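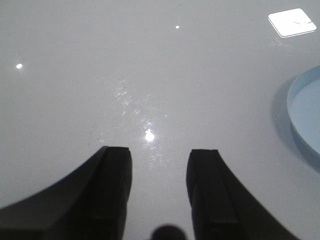
Care of High-Gloss Tabletops

Household Guidance Sheet 42
Todby Home Services, Resident Information
Revised 8 Dec 2025

This sheet applies to tables with a smooth, high-gloss surface in white or pale gray. It covers routine cleaning, the treatment of marks, and the upholstered chairs that are commonly used with such tables. Residents of furnished units at Voslow and Zoltlow should also consult the inventory card supplied with their keys.

Why gloss surfaces need a different routine

A gloss finish reflects light from windows and ceiling fixtures, and smudges that would pass unnoticed on a matte table are easily seen. The same reflections are useful when cleaning. Stand at one end of the table, lower your head until the ceiling light is mirrored in the surface, and look across it. Crumbs, fingerprints and dried drips will show along the edges of the bright area. Move to the other end and repeat before putting the cloth away.

Daily cleaning

Clear the table fully before wiping. Plates, toys and other items should be lifted and never pushed across the surface, as grit caught under a rim can leave a fine scratch. Remove crumbs first with a soft dry cloth, using light pressure and working toward one edge, where they can be collected in the free hand.

Wipe next with a well-wrung microfiber cloth and lukewarm water. Add one drop of dish soap to a bowl of water if the table has been used for a meal. Dry at once with a second cloth, in long straight strokes from end to end. Circular rubbing tends to leave a haze that is visible under overhead light.

Paper towels are not recommended for regular use. Scouring pads, powder cleaners and melamine sponges must not be used at all.

Plates and children's items

Shallow plates with a thin raised rim are suitable for snacks and for small children's meals. Check the underside of each plate by running a finger around the base. Any plate with a rough foot should be placed on a mat.

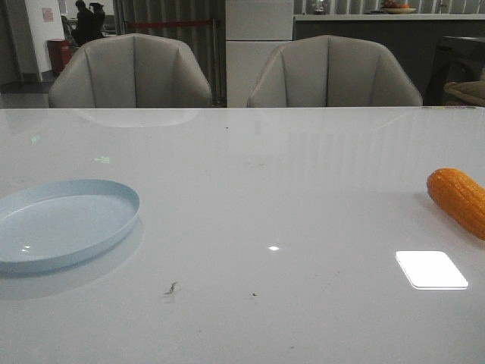 Play food and similar toys may be used at the table, provided they are clean. Toys with a bumpy or molded texture hold dried food and dust in the hollows. Wash them in warm soapy water with a soft brush, rinse, and leave them to dry completely on a rack before returning them to the table.

Marks and stains

Grease: apply diluted dish soap on a cloth, wait one minute, wipe and dry.
Crayon: rub gently with a cloth dampened in warm soapy water. Repeat as needed.
Sticky residue: soften with a warm damp cloth held in place. Do not scrape with a knife or a fingernail file.
Haze from cleaning products: wipe with plain water, changing the water twice, then buff dry.

Do not apply furniture wax or spray polish. These products build up in layers and dull the finish.

Upholstered chairs

Chairs with vertical channels in the back collect crumbs and lint between the panels. Vacuum each channel from top to bottom with the narrow brush attachment. Fabric covers should be blotted with a barely damp cloth after a spill. Imitation leather may be wiped and dried in the same manner as the table. Where the material is uncertain, test a small area at the rear of the seat first.

Leave a small gap between the chair backs and the table edge when the chairs are not in use.

Supplies

Replacement microfiber cloths (stock number 609) and felt pads for chair legs (stock number 836) may be requested from the Rajput Street supply desk. Requests received in October and later are filled in the order of receipt. Scratches deep enough to catch a fingernail should be reported on Form 182 and should not be treated by the resident.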